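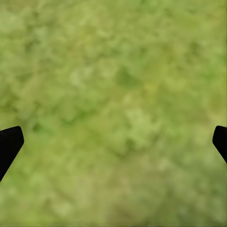 Wrist camera check, grass background, grippers open

Thursday, August 22, 2019
M. Masri

Goal for today: decide whether the Varkis two-finger gripper can stay on the simulated arm for the outdoor set, or whether we go back to the Dauda. Same controller for both (Zarklow, stock gains). Wrist camera only.

Setup notes
– Scene is the plain grass background. No objects loaded. I want the fingers and the ground texture sorted out before anything gets picked up.
– Gripper commanded fully open.
– Camera mount left at the Drodora default offset. Did not touch the field of view.

Fingers come in from the left and right borders at nearly the same height, with only turf in the gap. More of the left one shows than the right. I had assumed the mount was centered on the palm. Either the offset has a sign error in y or the camera is rolled slightly. Check the mount file before blaming the gripper model.

Ground texture is poor. Soft blotches, no blades. Raising the texture resolution is the first thing to try, then the filtering setting. Feature tracking on this will be weak and I would not trust any drift number from it. 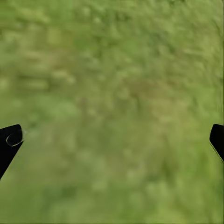 Page last changed: August 22, 2019, 4:52 PM by mmasri

Pale rim line on the left fingertip, and a thin gray edge low on the right finger. The rest of both fingers is flat black. For masking, a plain dark threshold will get most of the finger and miss the rim, so grow the mask by 2 pixels and look again. The grass streaks also bend toward the upper right. Could be the lens model; rerun with distortion off to find out.

Open/close test is queued for tonight: 1,000 cycles on each gripper, logging commanded and reported width. Time limit is 5 seconds per cycle. Last run on the Dauda stalled at around 1,000 steps and I never found the cause – keep the full log this time.

To do
– y offset in mount file
– distortion off, same pose
– Dauda in the same pose for a side by side
– ask whoever edited the Zarklow config why the force limit is commented out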